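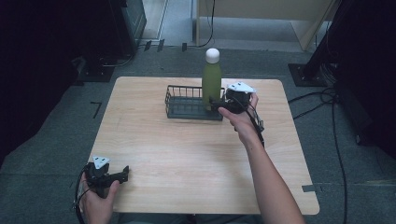

Table clear-out, Hestby

Quick page, will add more when I get a minute. Monday was the day for the small stuff at the Hestby place - bottles, baskets, the green things that have been drifting from room to room since October. Everything gets a turn on the light wood table, then a box or a shelf. Fulvio Costa did the boxes, I did the labels. Badly.

Olive bottle, white cap. Matte, nice sloping shoulders. Staying. I wanted it on the window ledge, Fulvio says kitchen. Kitchen for now.

Black wire basket. The long low one. Good for bottles and not much else, small things get lost in the corners. Paid 2 dollars at the Farquharson sale and have used it more than anything else I bought ther. Going on the bottom shelf, long side out. 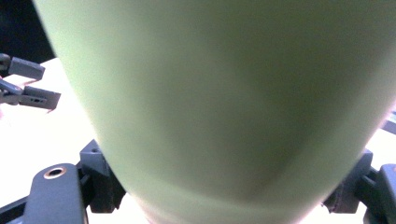

Pale green, sort of sage or celery. No pattern, no writing, wide up top and narrow at the bottom. Love this color. Gets darker toward the base depending on the light, so don't go by the screen if your trying to match it. Wrap in two sheets, base first, then round the sides.

Boxes - the Pludberg ones, 30 in the pack, more than we needed. Box 152 has the spare lids. Yes the numbering carries on from the last move, no I'm not starting over.

Still to do: tall shelf, the drawer with the string in it, around 70 jars from Ernton that need washing before they go anywhere. Jars next. If anybody wants some, email me before the weekend and bring your own bag.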